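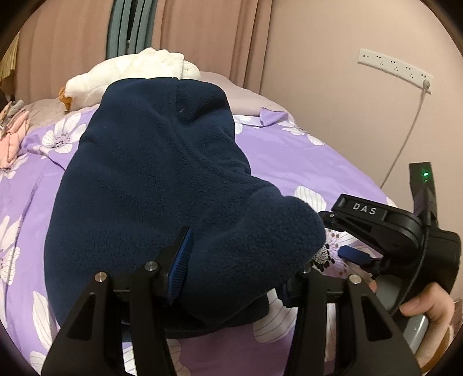 Navy fleece on a flowered sheet.

Skiswood Evening Kitchen
Session 2: Flatbreads cooked in a dry pan
Tutor: Lovely Talavera

Read this before Saturday. We start at ten and the dough needs its rest, so please don't arrive at half past.

What we are making
A soft wheat flatbread with yoghurt in the dough, cooked in a heavy pan without oil. The same dough can be filled, and we will do both. Last session's soda bread used the acid in buttermilk to set off the bicarbonate. Yoghurt does the same job here, more slowly, and it also keeps the crumb tender.

Dough (per pair)
244 g plain flour, plus extra for rolling
100 g full-fat natural yoghurt
2 level teaspoons baking powder
Half a teaspoon fine salt
Warm water, added a spoonful at a time

The flour weight looks fussy. It comes from dividing up the Zastex bags we buy for the group, and you can round it at home.

Method
Stir the dry ingredients together in a wide bowl. Add the yoghurt and bring it in with a fork until you have rough crumbs. Add water until the crumbs hold together when pressed. Different flours take different amounts, so stop while the dough still feels slightly stiff — it will soften as it rests.

Knead until smooth. Cover the bowl with a damp cloth and leave it for half an hour. If the dough springs back when you roll it, it needs longer.

Divide into six. Roll each piece to the thickness of a pound coin, turning it as you go. Shake off loose flour before it goes in the pan or it will burn and taste bitter.

Heat the pan over a medium flame until a drop of water skips across it. Lay in the bread and wait for bubbles, then turn it. The second side takes less time. Stack the cooked breads in a clean tea towel so that the steam softens them.

Filled version
Mashed potato, spring onion, cumin seed and a little green chilli. The filling must be cold and fairly dry. Put a spoonful in the middle of a small round, gather the edges over it, pinch shut and roll out gently with the join underneath.

Common faults
Hard and brittle: pan too cool, so the bread dried out before it coloured.
Raw in the middle: rolled too thick, or pan too hot.
Filling breaks through: potato too wet, or edges rolled thinner than the centre.

Bring with you
An apron, a tea towel and a lidded box. Pans and rolling pins are provided. Jomar Lacson has the allergy list; tell him about any changes before the session.

Next time: steamed buns. Soak your dried mushrooms overnight.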